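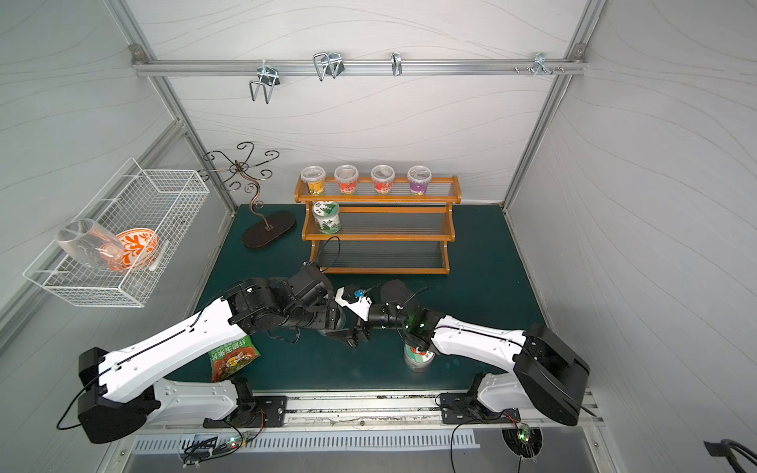
Larken Rinse Rack review: two months in

Jul 27, 2021

I have owned a lot of dish racks. The bamboo one grew spots, the chrome one rusted at every weld, and the silicone mat smelled like a pond by the end of its first summer. So when I say I'm excited about a dish rack, please understand I've been let down before!

The Larken Rinse Rack is a coated wire rack with a sloped tray underneath and a spout that swings to either side of the sink. I bought mine from Jutitico, the little housewares store near the ferry landing, after Sewwandi Thambiah let me wash up at her place following a very long curry dinner. Hers had been in daily use for a year and the coating still looked new. I went over it with my fingertips looking for chips while she made tea, and couldn't find one.

Setup took me longer than it should have. The tray clips in from below, and the instruction sheet shows it clipping in from above, so I spent a while pushing on something that was never going to move. Once it's in, it's in. The feet are soft and grippy and they don't leave marks on my counter (the old chrome rack left four little orange rings that I'm still scrubbing at).

What I love most is the slope. Water runs down the tray and into the sink and doesn't sit there going cloudy. I didn't believe it would work on my counter, which tips slightly toward the wall, but there's a dial on each back foot and two turns fixed it. On my old rack I was pouring out the tray every night. With this one I wipe it down when I remember, and it has stayed clean.

Plates stand up properly, too. The slots are wide enough for my deep pasta bowls, which used to lean on each other and dry with a wet crescent on the bottom. Dinner plates, salad plates and the heavy Inthanon stoneware I got as a wedding present all fit without wobbling. Big cutting boards go on the end, outside the last slot, and I've had one slide off only when I knocked it with my elbow.

Now the stemware rail, the part I had the most doubts about. It's a bar along the back that holds glasses upside down by the foot. For ordinary wine glasses it's terrific - they dry without spots and I've stopped chasing them around with a towel. For the really wide ones it's a squeeze, and I hang those one at a time with a gap between. My friend Úna Ó Néill has tiny sherry glasses from her grandmother and the feet are too small to catch, so if you have a set like that, stick with a towel on the counter.

The silverware cup is the weak spot. It's too shallow, and a ladle or a long wooden spoon will tip right out of it. I swapped it for the taller cup from my old Kastow rack, which hooks over the side as if it were made for it. Larken sells a deep cup separately, but I think it should come in the box.

On size: this is not a small rack. I have a single-bowl sink and not much counter, and I did have to move the toaster. If you live alone and wash a plate and a mug at a time, the compact version is probably plenty, though I haven't tried it and I believe it loses the rail.

Cleaning is easy. The wire part goes in the tub with a squirt of dish soap, and the tray gets a vinegar soak if your water is hard like ours. Don't use a scouring pad on the coating. I didn't, but I was tempted by a bit of dried oatmeal, and warm water got it off in the end.

I paid $147, and yes, I gulped. Then I added up what I'd spent on the racks that came before it and felt a lot calmer. If it's still holding up like this in October of next year I'll be thrilled, and I'll come back and update this page either way.

Would I buy it again? In a heartbeat, with the deep cup.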